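Zamura Shape Sorter Board, chunky pieces

Back in stock!! Sold out twice in the spring, new delivery came in July. Same board, same pieces, new box. Order before 3 in the afternoon and it goes out same day.

Proper first puzzle for little hands. Pieces are fat enough to grab and too big to go missing down the sofa (we tried). Good for playgroups, grandparents houses, waiting rooms. Wipes clean with a damp cloth. Dont put it in the dishwasher please, the colours go dull and we can't refund for that.
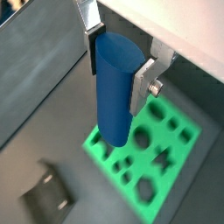
Blue cylinder, green board.

Age 2 and up. Comes with a cotton bag for the pieces, drawstring top. Spare pieces sold seperately, pick your shape from the drop down at checkout. Lost the whole set? Cheaper to buy new, drop us a line first and we'll see what we can do.

Goes well with the Rinetti stacking cups and the Peñalver bead frame. Buy any 2 toys from the nursery shelf and postage is free. Orders over £25 free anyway.

Returns: 25 days, unused, in the box. Nursery and school orders welcome, we can invoice. Not gift wrapped at the moment, sorry, out of paper till the next Peritz delivery.

Colours may look a bit different on your screen. More sorters and pegboards on the next page.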